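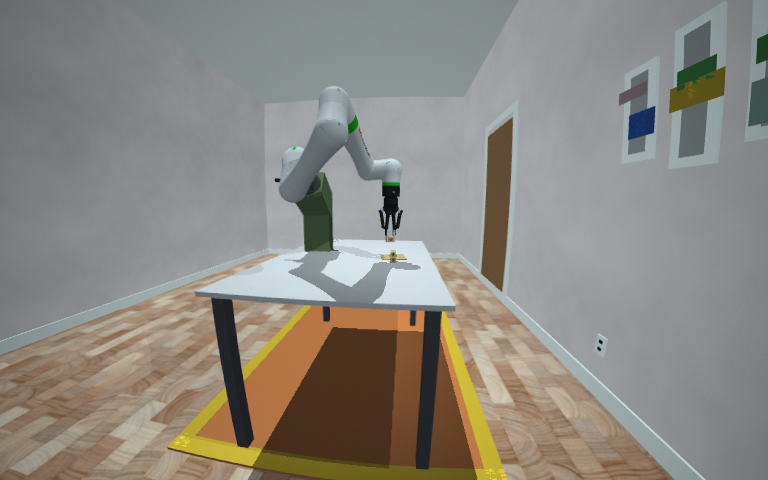

按一位读者在讨论页上的留言,拿仿真成绩给夹爪排名次,等于拿菜谱比味道,Drorance 测的是接触模型,夹爪只是顺带。留言还问:同一个夹爪换个求解器名次就变,那表格到底在给谁打分?维护方的回复很短,说表格从来就不是总榜,请看“结果”一节的脚注。争论没有下文,条目正文保留双方意见,见“批评”。

Drorance

Drorance(中文无通行译名,个别论坛写作“德罗兰斯”)是一套用于比较机械臂末端夹爪、相机布置和控制器的仿真测试台,由 Randix 开发,Gistatstead 测试站负责日常维护和结果汇总。测试全部在渲染的虚拟房间里进行,机械臂装在底座上,底座放在长桌一端,夹爪从上方朝下对着桌面物体作业。主要用途:在买硬件之前先筛掉明显不合适的夹爪;在同一臂上换控制器看差别;给相机位置做粗选。不用于认证,也不用于安全评估。

与实机测试的关系见下文 Baranauskienė 规程。

名称

来源不明。早期内部文档里写作 DRO-rance,中间有连字符,后来去掉了。有人说是几个功能模块的缩写拼起来的,没找到出处,此说存疑。

背景

Randix 原先的夹爪对比靠实机。一台臂,轮流换夹爪,换一次要重新标定工具中心点,重新称重,重新填负载参数。慢。而且换下来的夹爪再装回去,成绩和上一轮对不上,问题多半出在法兰定位销和线缆走法上,夹爪本身没变。三月份起改为先在仿真里跑一遍,实机只复测入选的几款。

最初的仿真场景极简单,灰地面加一个方块。相机测试因此没有意义,背景太干净,分割怎么做都对。后来换成带家具和装饰的房间:桌下铺橙色黄边地毯,地面为拼木,墙上挂抽象画,有门,有插座。纹理多了之后,相机一侧的差距才拉开。房间本身不计分。

测试台构成

机械臂。默认模型为白色关节臂,带绿色环带,固定在深橄榄绿色底座上。可替换。替换时只要求法兰接口一致、关节限位写全。限位漏写是最常见的提交错误,仿真里手腕会转过头,成绩虚高。

夹爪。默认为黑色关节手指式,手指先向外张开再向内收,指尖较窄。其他类型以插件形式加载,见下节。

工件。桌面上放小件和木质组件。组件为浅色木底座上带一个短的立块,摆在靠桌边的地方,逼近桌沿,这样夹爪侧向接近时容易碰到台面,顺便考验路径规划。小件则用来测指尖对位。

光照。默认有明显阴影。臂的影子会落在工作区里,是故意留的,不要关。关掉阴影的提交会被标注“无影”,与默认成绩分开列。

控制层。位置控制、阻抗控制、力位混合控制都可接入。控制频率默认 1,000 Hz,可以调低,调低要写明。

夹爪类型

平行夹爪
最常用。2 指平行开合,行程直观,标定容易。优点是重复性好,抓规则方块几乎不用调参。缺点在桌面薄件,指尖要贴着台面滑过去,仿真里摩擦系数一高就卡住。适合当基线。新用户建议从它开始。

关节手指夹爪
手指由连杆带动,闭合时指尖走的是弧线。问题就在弧线:闭合过程中指尖高度会变,朝下抓取时如果腕部不补偿,要么戳桌面,要么从物体上方擦过去。Drorance 提供了补偿开关,默认关闭。不少差成绩是忘了开这个。抓立块时表现稳,包络面积大,对横向误差不敏感。

自适应夹爪
欠驱动,手指遇到阻力后自动包住。实机上好用,仿真里难做,弹簧和限位的参数要一个个对。测试站收到过几份模型,弹簧刚度写成了扭矩单位,手指软的像面条,退回重交。

真空吸盘
对木质件表面要看孔隙。仿真中以法向吸附力加泄漏项近似,泄漏项的取值争议大。小件吸不住,吸嘴比物体还宽,这种情况判失败,不给换嘴。

软体夹爪
目前只有实验性支持。变形体求解慢,一轮跑下来占用时间远超其他类型,结果不进主表。

相机

相机对比在同一夹爪、同一控制器下进行。支持的布置:腕部、桌侧固定、顶部俯视,以及腕部加固定的组合。

腕部相机离目标近,末段对位好,但闭合时手指自己挡住视野,最后一小段基本是盲抓。桌侧固定相机能看见指尖和台面的间隙,远处小件分辨率不够。俯视相机定位平面坐标最省事,高度信息差,臂伸过去以后肘部和前臂把目标遮住。组合布置成绩最好,也最贵,标定误差叠加。

阴影对深度相机影响不大,对纯彩色方案影响明显,臂影边缘常被当成物体边缘。有提交者用数据增强解决,有人直接把彩色输入降采样,后者在小件上吃亏。

相机模型里的噪声要自己开。默认的理想相机只供调试用,拿理想相机成绩来报的一律不收。

控制器

控制器对比是后加的部分,文档写得最乱,这里只列要点。

位置控制:快,接触时硬。碰到桌沿直接顶住,力超限,判失败。
阻抗控制:对位误差容忍度高,参数多。刚度调低了之后抓取成功,放置歪。
力位混合:在立块插放一类动作里优势大。切换时刻难选,切早了悬空找力,切晚了已经撞上。
学习型策略:允许提交,必须附动作频率和观测延迟。延迟没写的按未说明处理,不与前几种并列。

降低控制频率以后,位置控制成绩掉得最少,力位混合掉得最多。原因大体清楚,接触那一瞬间采样不够。

测试任务

任务分级,由易到难。

悬停对位。夹爪垂直朝下停在目标上方,不闭合。只看指尖中心与目标的水平偏差,容许 5 毫米。看着简单,筛掉的模型却不少,多数是工具坐标系写错。

抓取抬升。闭合,抬离桌面,保持。掉落、打滑、撞台面均为失败。

腕部旋转后抓取。目标摆放方向改变,手腕须绕竖轴转 90 度再下探。线缆模型开启时,部分夹爪会因为线缆外形碰到自身前臂而中止。

边缘抓取。目标靠近桌沿,限制接近方向。关节手指类在这里容易出事,外张的手指占地方。

放置。把组件放回指定位置,立块保持朝上。允许重抓,但计时不停。

评分

成功率为主,用时和最大接触力为辅。不合成总分。早期版本有过总分,权重怎么定都有人不服,取消。

每款夹爪在每个控制器下累计跑 more than 1,000 次的要求(原文照录英文措辞)曾写入草案,正式版里改为由测试站按夹爪类型决定,草案文字还在旧页面上挂着,引用请注意版本。

随机种子由测试站发放,自己选的种子不认。

结果

按测试站发布的汇总,平行夹爪在抓取抬升里最稳,关节手指在开了高度补偿之后接近平行夹爪,没开补偿时差一大截。真空在平整面上快,小件上基本没成绩。自适应夹爪的数字波动大,提交者之间差别比夹爪之间的差别还大,说明模型质量不齐,不宜拿来下结论。

脚注:以上名次仅对应默认求解器和默认摩擦参数。换求解器后名次会变,尤其是依赖小接触面的窄指尖。

Baranauskienė 规程

仿真与实机对照用的复测流程,通常简称 B 规程。做法是把仿真里选出来的夹爪装到实机上,按同样的物体位置、同样的下探路径重跑,记录哪些失败两边都有,哪些只在一边出现。只在仿真里失败的,先查接触参数;只在实机上失败的,先查标定、线缆、供气。

规程要求复测前不得根据仿真录像修改指尖形状。这一条常被忽视。指尖垫片贴厚一点也算改,要重新交模型。

规程最近一次修订发布于2023年10月16日,主要变动是把工具中心点的标定记录列为必交项,另外删去了关于地面反光的一段。修订说明里有一处把“夹持力”写成“夹特力”,尚未更正。

批评

一、接触模型。批评者认为窄指尖与小物体之间的接触在仿真里只有寥寥几个接触点,摩擦算得粗,打滑与否近乎看运气。维护方承认,建议看趋势,少看单个数字。

二、底座。默认底座直接立在桌面上,实机车间里臂多半固定在地面支架或型材台架上,振动特性不同。测试台里桌子是刚体,不晃。实机上臂一加速,薄桌面会跟着动,相机若夹在桌边也一起动。这部分差距 Drorance 完全不反映。

三、房间单一。相机成绩有可能是在适应这一个房间。后续版本计划提供换材质的选项,进度不详。

四、夹爪厂商自交模型。质量全凭自觉。质量和转动惯量填得偏小的情况有过,查出后撤表。

五、前文提到的排名问题。支持者认为筛选阶段有个粗排总比没有强,实机换一轮夹爪的成本摆在那里。反对者认为粗排一旦成表,采购就照表买。

使用注意

加载关节手指夹爪时先看补偿开关。
换夹爪后负载参数要重填,不会自动更新,阻抗控制下不填的话臂会慢慢往下沉。
碰撞网格不要直接用渲染网格,慢,而且手指关节处会自己卡自己。
夹爪朝下的初始姿态不要改,改了悬停对位的偏差算法就不对了。
线缆模型默认关,要和实机比就必须打开。
日志里时间戳为仿真时间,跟墙上时钟对不上是正常的。
提交前再跑一遍悬停对位。坐标系写错的话,后面全部白跑。

版本情况

早期版:方块加灰地面,仅支持平行夹爪。
房间版:加入长桌、地毯、墙面装饰和阴影,相机测试从此版开始。
控制版:加入力位混合和学习型策略接口。旧日志格式不兼容,转换脚本有,但会丢掉接触力一栏。
当前版:B 规程对照数据可以并排显示。软体夹爪仍为实验性。

相关条目

末端执行器;工具中心点标定;欠驱动机构;阻抗控制;手眼标定;仿真到实机迁移

待补

真空泄漏项的默认取值缺来源。
控制器一节缺参数表。
Gistatstead 测试站的实机台架情况未写,有资料者请补充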